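18 December 2023
Smart kitchen bench, notebook entry

I meant to write this up on Friday while it was fresh, and then the dishwasher module arrived and the afternoon was gone, so forgive me if the order is a bit jumbled. Most of it is in the log anyway. What the log doesn't have is what I thought about it all, and I'd like that on paper before we pack up for the holidays and I forget why half of these settings are the way they are.

First, the hub. The Vosholm hub is back on the bench with the new firmware and it is so much better behaved than the one we had in October! Pairing used to be a matter of holding the button, making tea, coming back, and holding the button again. Now it finds the Hunari leak sensors right away, even the one taped inside the sink cabinet behind the pipe, which I had more or less given up on. I unpaired and re-paired that one six times to be sure I wasn't fooling myself, and it came back every time. I'm leaving it where it is, tape and all, so please don't tidy it.

The full message log from the weekend run has 2661 entries in it. I read a good chunk of them with my coffee this morning (it's a strange way to start a Monday, but I've had worse) and the great majority are plain heartbeats, the sensors saying hello and the hub saying hello back. Take those out and there are 81 left that say anything. I went through those one by one and sorted them by device, and the sheet is in the shared folder under "weekend sort." The faucet is the noisy one, as Hiba predicted. It reports a "flow ended" event and then a second "flow ended" right behind it, and the hub dutifully passes both along to the app, so the water total for the day comes out too high. I've been wondering whether the valve bounces a little as it closes and trips the meter again. Easy enough to test with the scope, but the scope is upstairs and I didn't feel like carrying it down on my own.

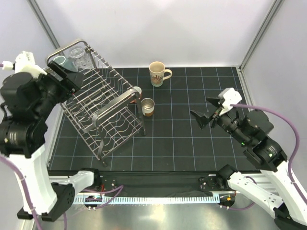

Now the Granex drawer dishwasher, which I've been looking forward to for weeks and which has given me more to scribble about than everything else on the bench put together. The idea is that it works out how full it is and picks its own cycle, and the app shows a little picture of the load. Very charming, when it's right. The load guess comes from weight plus a sensor along the back wall, and I think it was tuned on plates. Plates stand up nicely in a row and the sensor loves them. Cups and glasses are another matter, and I've been thinking about how people place them at home, in a plain two-tier wire rack with a couple of cups pushed up to the far end and the rest standing off to the side. Put a load like that into the drawer and the weight says "almost nothing" while the back sensor says "full," and the software splits the difference and picks the middle cycle, which suits neither. I'd like to see it ask the user when the two readings disagree by that much. One tap on the phone would do it. I wrote that up as a suggestion and softened the wording twice, so it should be polite enough to send.

Noise is fine, by the way. I had expected to complain about the drain pump and I can't. I was on the phone for most of a cycle and only noticed it had finished when the light changed.

The Barros range hood is the disappointment so far. On paper it's the simplest thing we have, a fan that speeds up when the cooktop gets going, and it does do that. The trouble is getting it to stop. It hangs on at the highest speed long after the pot is off the heat, and the manual override in the app has a lag that makes you press again, which cancels the first press, and round you go. Hiba Geagea sat with me for a while and we worked out that the hub and the hood each keep their own idea of the fan speed, and whichever one spoke last wins. She drew it on the back of the packing slip, much more clearly than I've put it here, and I've stapled the slip to the facing page. I think the fix has to be on the hood side. We could paper over it with a rule in the hub, but then we'd be testing our rule and would never find out what the hood does by itself.

One thing I'm pleased about: the whole bench came back up properly when I cut the power at the wall. I'd been putting that off because the last time we tried it we lost the faucet schedule and I had to type it all in again, grumbling. This time I pulled the plug, waited, put it back, and everything found its place except two of the cabinet lights, which came back on at full brightness. They're supposed to remember the dimmed setting. It's a small thing, but if you've ever had a power blip in the middle of the night you'll know why I'd want it fixed. Filed under low priority, with a personal plea attached.

For whoever is on the bench next (probably me, but just in case):

Leave the hub on the new firmware. There's another update waiting and I'd like the faucet question settled before we change anything.

Bring the scope down and put it on the faucet valve. Second shelf upstairs, behind the label printer.

Run the drawer with cups only, then plates only, and write down the cycle it picks before you open the app, so the app doesn't influence you.

Don't add a hub rule for the hood yet, tempting as it is.

The spare leak sensor batteries are in the blue tin. I labeled the tin, and then I put the lid on upside down, so the label's on the inside. Sorry about that.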